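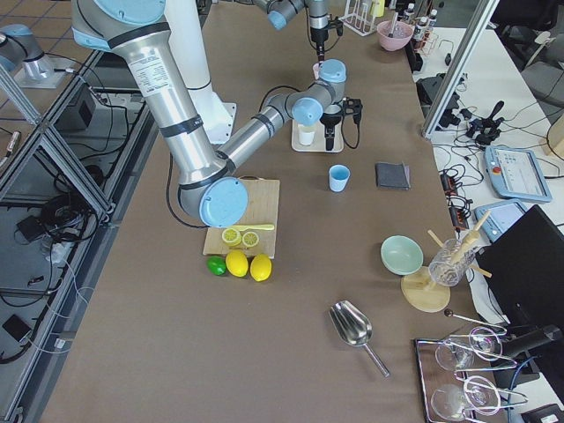

FOR IMMEDIATE RELEASE
17 February 2024

Plulus Opens Sign-Ups for a Drinks Course That Begins With Lemons and Ends With Wiping the Table

DRADUDOW. Plulus, the home drinks school best known for its strict views on ice, today opened sign-ups for Table Service, a ten-session course in making cold drinks for guests without wrecking the place. Sessions start in June at the school's long table in Dradudow. Each group is limited to 16 people, the number that can stand at the table before elbows become part of the lesson.

The course grew out of a survey Plulus sent to past students last year. It drew 1373 replies, of which a fair share were complaints about parking. Among the rest, 87 percent said the part of hosting they liked least was finding things: the knife, the scoop, the cloth, the one cup that had been right there a moment ago.

Table Service answers with a layout. Lemons and limes wait by the cutting board. The knife stays on the board when it isn't in a hand. Cups go on or near a tray, bottles stand in a rack, and a folded dark gray cloth sits within reach. Students learn the layout before they are allowed to pour anything, a rule that has cost Plulus some goodwill and very little juice.

Sessions one through three cover citrus, including the correct way to halve a lemon, a subject on which the school has more to say than most people would expect. Sessions four through six deal with ice and the scoop. The rest are given over to mixing, serving and clearing, with clearing taking up the final session in full. There is no certificate. There is a clean table.

Cups for the course were chosen with Canpolat, the housewares shop next door, in soft colors that make it easier to remember whose is whose. Plulus reports that people still forget.

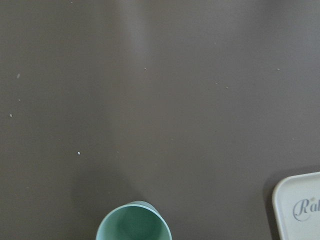 Ollel sees it differently, and asked that its view be included: a cup should be set down where the guest can reach it, and any layout that makes the host happy and the guest stretch has missed the point. Plulus has agreed to discuss this in session seven.

Places cost $87 per session, fruit included. Aprons are not included, though the school suggests owning one. Students may take home any lemons left over at the end of the night, up to a limit of 10 per person, a limit introduced after the first trial group.
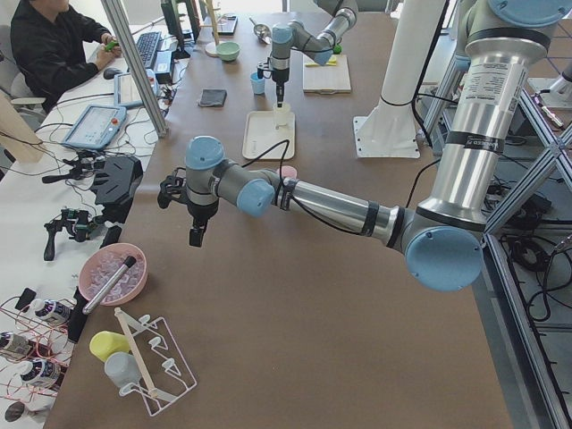
The Plulus work table, with cups, cutting board and a pink bowl.

Sign-ups are open now at the Plulus front desk in Dradudow and at the Canpolat counter. Groups are filled in the order that forms arrive. Forms with juice on them will be accepted.

Press contact: Plulus Press Office, Dradudow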